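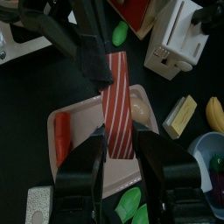 3. Materials and table layout

3.1 The play food

The play food used in the naming and plating tasks came from two sources. Most of it was from a boxed kitchen set sold under the name Trillik, bought new for the study. The rest was loose stock from the playroom at Trasstead, where earlier work on pretend meals had been done (Yalçınkaya and Pappas, unpublished notes). We mixed the two on purpose. Children at home rarely play with a single matched set, and a tray in a real playroom tends to hold pieces made at different scales and in different styles.

Pieces were chosen so that they varied in how much detail they carried. The egg sits near one end of this range. It is a plain, pale, smooth shape with no markings, and nearly everything that tells a person what it is comes from its outline. The salmon slice sits near the other end. Its outline is a long flat bar, which by itself could be almost any food, and the thin white diagonal stripes on the red do most of the work. The vegetables fall between the two. The orange carrot piece has a short cylinder shape that is shared with several other foods, but its color narrows the choice quickly. The small green piece was the hardest to settle on a name for, even among the authors. We call it "green vegetable" in the tables and accept pea pod, bean and pepper as correct.

We did not repaint or relabel anything. Pieces with heavy wear were left out if two of the three raters (Horgan, Pappas and Manolakis) agreed that the wear made the piece harder to name. Light scuffs were accepted.

3.2 The tray

All plating was done on a pale pink rectangular tray with a shallow raised rim and a flat floor. An early version of the task used a round plate, but long pieces hung over the side and people spent time balancing them. The tray has room for a long piece to lie flat with one or two small ones next to it, and the rim stops the egg from rolling off. It also gives clear corners, which made position easier to code. Figure 1 gives one layout, with the salmon slice on the tray, the egg toward the upper right, and the carrot piece toward the left.

A tray of a strong color was tried and dropped. Against deep red or green, some of the vegetables were missed on the first look. Pale pink was light enough to set off the greens and oranges and still dark enough that the egg could be told from it, although the egg was the piece that gained least from the choice.

3.3 Surroundings

The tray was placed on a black tabletop. Around it we kept a small number of other play kitchen items, among them a white toaster with a lever and a knob, and a red wooden box with a light tan rim. These were not part of the scoring. Their purpose was to keep the setting recognizable as a kitchen. In a pilot with a bare table, several adults asked whether the striped piece was a building block or a ruler, and the question came up much less once the toaster was out. The toaster and the box could be moved during a session, and their places were not reset between trials unless they blocked the tray.

The table was lit from overhead at 770 lux, measured at the tray. Small bright spots still showed on the rim and on the egg. We tried a diffuser to remove them, but it also flattened the stripes, and we went back to the plain light.

3.4 Long and short pieces

Long pieces need separate treatment, because the way they are placed changes what can be seen of them. A short piece such as the egg looks much the same whichever way it comes to rest. A long piece can lie flat, lean against the rim, or stand with one end on the tray floor, and in each case a different amount of the surface faces the viewer. We therefore coded three states for any long piece: flat, leaning, and end-down. The last covers any moment when the squared lower end is on the tray floor and the rest of the piece is held above it, as in Figure 2.

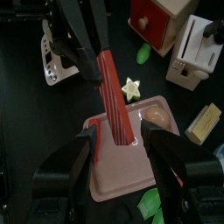
The end-down state matters for naming more than we first thought. When the salmon slice lay flat next to other food, most people called it salmon, fish or sushi, and bacon made up most of the remaining answers. With the same piece held at a steep angle, the answers spread out and included candy stick and straw. The stripes are the same in both cases, but a flat striped bar on a tray reads as a slice of something, and an angled one reads as a stick. Sfakianakis reports a similar pattern for toy leeks and asparagus in the Bemosham material.

Pieces lying along the inside wall of the tray were coded as "edge" if any part of them touched the rim. A small piece in this position is easily covered by something taller in front of it, and people then named it by color alone. We kept these answers but marked them, and they are left out of the shape analysis in Section 4.

3.5 Procedure and coding

A total of 75 adults took part in the naming task. Each saw a selection of layouts and named every piece they could make out on the tray, in any order, with up to 300 seconds per session. They were told that the pieces were play food and that some might be partly covered. No list of names was given. After removing blank and unreadable entries we had 528 usable answers.

Answers were grouped by food type following the scheme in Amarasinghe, with one change: fish and meat were kept apart, so that salmon and bacon would not fall in the same group. Spelling was ignored. Brand names and dish names were replaced with the main food where this was clear ("sushi" to fish) and otherwise left as given. Horgan and Manolakis coded all answers separately and then met to go over the ones that differed. Most of the differences concerned the green vegetable, and a few came from people who had named the tray itself, usually as a cutting board. Those entries were coded as "non-food" and are listed in the appendix with the toaster and the box.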